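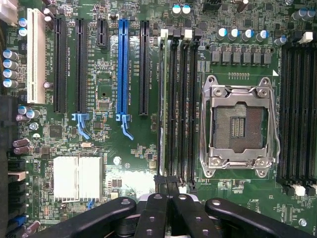
Fig. 1. Wrist camera view over the main board. CPU socket open, memory slots to the left of it.

Folon Project, Disassembly and Reassembly Cell
Minutes of the working meeting, 2026-08-18
Present: Olaia Prieto (chair), Nicanor Yáñez (minutes), two operators from the Narirmont group
Apologies: none

1. Minutes of the previous meeting
Accepted with one correction. Under item 4, "kinesthetic" should read "teleoperated". The hand-guided set was not discussed at that meeting.

2. Status of demonstrations
Yáñez reported that the target for the tower PC task remains 1,000 accepted demonstrations across CPU, memory, expansion card and drive. Collection on memory is furthest along. Collection on the CPU has not started in earnest and stays on hold until item 5 is closed.

Prieto asked whether the target could be raised to 2,000 by February. Yáñez replied that operator hours would not cover it at the present rejection rate. Left at 1,000 for now.

3. Memory modules
Most rejected episodes are failures of alignment in the last part of the approach. Operators using remote control tend to correct sideways while already descending, and the policy learns the correction along with the descent. Agreed that the operator stops above the slot, aligns, and then moves down on one axis only.

Hand guiding gives a cleaner approach path but poorer force data at the wrist, as the operator's own push is mixed in with the contact force. Prieto wants both kinds kept in separate folders and never merged without a label. Agreed.
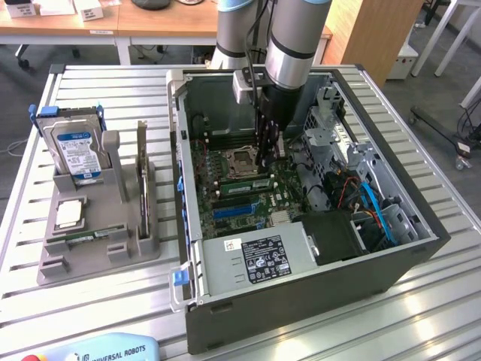
Fig. 2. Memory task. Fingers low over the board, module in its slot, CPU socket empty.

One operator noted that the drive cage and the cables through it restrict the elbow path when the wrist is turned toward the right side of the case. Yáñez will add a keep-out volume in the Montecinos planner. Remote control is not limited by the planner, so the operators will be shown the same volume on screen as a warning only.

Latches: opening and closing of the memory latches is to be recorded as a separate skill. Some earlier episodes include it and some do not. Those that do will be cut at the latch and relabeled.

4. Drive and caddy
The grasp is to be taken at the top of the drive while it stands upright in the fixture. The earlier instruction allowed a grasp at any height, which gave too much spread in the tool offset on insertion. Prieto asked that the start pose be varied and the grasp height held constant.
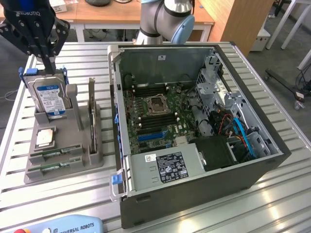

Fig. 3. Drive grasped at the top in the parts fixture. Open tower to the right.

Discussion on whether the tall post of the fixture should stay. It sits beside the drive and narrows the room for the fingers. Yáñez prefers to keep it because existing episodes were recorded with it in place and removal would split the set. Prieto disagreed but accepted a trial: 50 episodes without the post, stored apart, compared on grasp success only.

5. CPU placement
Not resolved. The contact field in the socket is exposed when the load plate is open, and a dropped part would end the use of that board. Options raised:
- dummy part without a working underside
- lower speed cap near the socket, set in the Womano controller
- remote control only, no hand guiding

The third was agreed at once. The first two go to the next meeting. The speed cap needs a value, and the operators asked that it not apply over the fixture, where slow motion makes the pick tiring.

6. Wrist camera
Gripper fingers occupy the lower part of the view. Yáñez proposed masking them before training. Prieto objected that finger position is useful to the policy during contact. No mask for now. Exposure to be locked at the start of each session.

7. Actions
Yáñez: keep-out volume; relabel latch episodes; lock exposure in the session script.
Prieto: revised operator sheet covering items 3 and 4; quote for 3 spare boards.
Operators: trial set without the post.

8. Other business
Episode notes are being typed in different formats. Use the drop-down list and put free text in the last field only.

Next meeting to be set by mail once the trial set is complete.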